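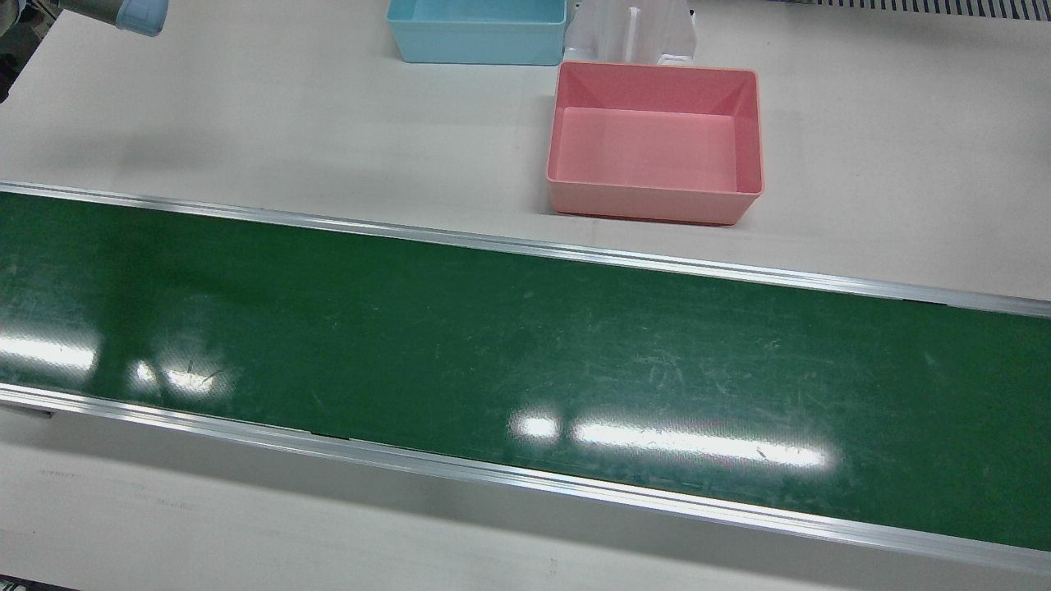
Band mit Sortierbehältern, Zelle Rosik

Protokoll Störungsbesprechung, April

TOP 1: Fehlgriffe rechter Arm
Platar führt die Aussetzer auf Lichtreflexe am Band zurück. Bouchard hält das für unbelegt: 9 Fehlgriffe in 73 Durchläufen, davon drei bei ausgeschalteter Deckenleuchte.

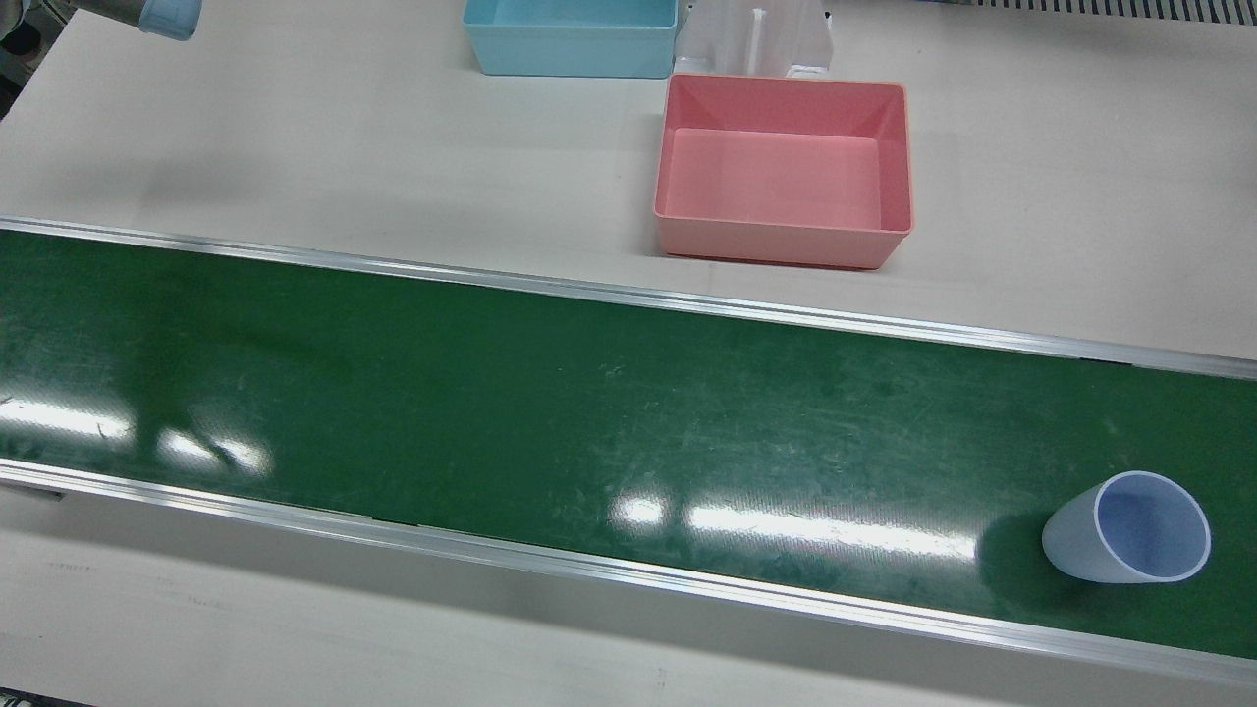
Die Freigabe des Greifprogramms bleibt ausgesetzt. Laut Felby erkennt die neue Version jede Lage. Für liegende Becher mit der Öffnung nach rechts, also vom Boden aus in Richtung Bandende, fehlt der Nachweis im Prüfbericht. Bouchard will Rohdaten sehen, keine Zusammenfassung.

TOP 2: Not-Halt
Nachlauf beim letzten Test zu lang. Erklärung von Gallagher nicht überzeugend. Test wird wiederholt, bis dahin kein Betrieb bei offener Schutztür.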